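Publish the Load Table, Not the Maximum

Posted 6 February 2025

Most shelving sold for home use carries one number on the box. The number is a maximum load, and in nearly all cases it is the only structural information the buyer gets. I think this practice should end. A single maximum is a poor description of how a shelf behaves, and the data needed to replace it already exists in the test records of any firm that did the work.

A shelf is a beam. For an evenly spread load, the bending stress in a beam of fixed section rises with the square of the span when the load per foot stays the same. Deflection rises with the fourth power. Double the distance between brackets and the sag goes up by a factor of sixteen. A buyer who moves a bracket over to reach a stud has changed the product a great deal, and the number on the box has not changed at all.

I put up two runs of the Vellano wall system in January, one in a utility room and one in an office. The box gives a rating per shelf. It does not give the bracket spacing at which the rating was measured, the type of wall, the fastener, or whether the load was spread or placed at the center. A point load at midspan produces twice the bending moment of the same total load spread evenly. A row of paperbacks and a laser printer are different cases, and the box treats them as one.

Treltside does a little better. Its instruction sheet has a drawing with a bracket spacing marked on it, so the reader can at least infer the test condition. The sheet also says the shelf holds up to 17 pounds per foot, which is a more useful form than a total. It still says nothing about how long the load was applied.

Time is the part that gets left out most often. Particleboard and medium-density fiberboard creep. Under a steady load the initial sag is only the first portion, and the board goes on moving for months. Humidity makes it worse. A rating based on a short test tells the buyer that the shelf will not break that day. Most people's complaint is that the shelf looks bent after a year, and a strength rating does not address that complaint.

The usual objection is that customers will not read a table. Some will not. But the same customers read tables for paint coverage, tire pressure and furnace filters, and nobody proposes to replace those with a single figure. A table with three rows for span and two columns for load type would fit on the side of the box. It could sit next to the maximum if the sales department wants to keep it.

The second objection is liability. The argument goes that a detailed table invites detailed claims. I find this weak. A bare maximum with no stated conditions is the harder thing to defend, as any failure below it looks like a failure of the product. 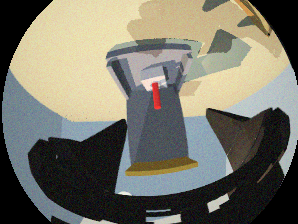 There is also a fair point about cost. Testing every span with every fastener in every wall would be expensive for a small maker. It is also unnecessary. Board stiffness can be measured once and the spans calculated from it. Bracket strength can be measured separately. Anchor strength belongs to the anchor, and the shelf maker only needs to state the pull-out force each bracket will demand at its rated load. The buyer can then match that against the anchor package.

I would ask for four items in print: the allowable load at each of several spans, the sag expected at that load, the duration of the test, and the force on the top fastener. The last one matters more than its place in the list suggests. A deep shelf works as a lever on its bracket, and the top screw takes the tension. Increasing the depth of a shelf while keeping the bracket height the same raises that tension in proportion, even when the weight on the shelf is unchanged.

Retailers could move this along faster than standards bodies. A store that lists width, depth and finish as required fields can add span and test duration to the form. Makers who have the data will fill it in. A blank field would be informative too – it would tell the buyer that the number on the box came from somewhere other than a test bench.

Until then, treat the printed maximum as a figure for the shortest bracket spacing the kit allows, and reduce it for anything wider.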